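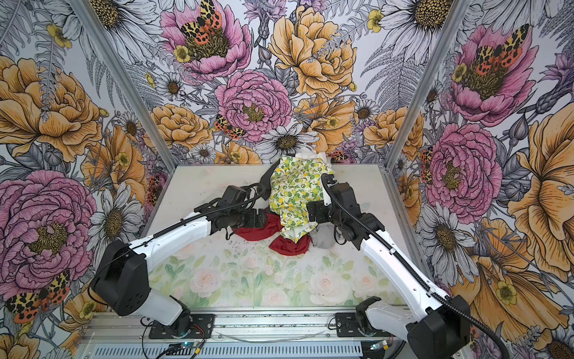
Re: [Ramdale-folk] Harvest festival weekend, who's going?
October 14, 2018

> Does anyone know if the Dunmore festival is still doing the
> pierogi tent this year? My kids only want to go for that and
> the polka band. Also, is parking free?

Yes to the pierogi! I got there yesterday right at opening and the line was already past the cider stand. They moved the tent over by the Drallum Street gate, so don't go looking for it next to the church like I did (twice).

The polka band plays again this afternoon, and after them there's a Greek dance group I'd never seen before - they had half the crowd up and stomping. So much fun.

Parking is free at the Harer lot on Route 259, but the close-in spots were $20, ouch. The shuttle runs until dark.

I'm going back for the poppy seed roll, so if you want one saved, write me before noon and bring cash, they don't take cards.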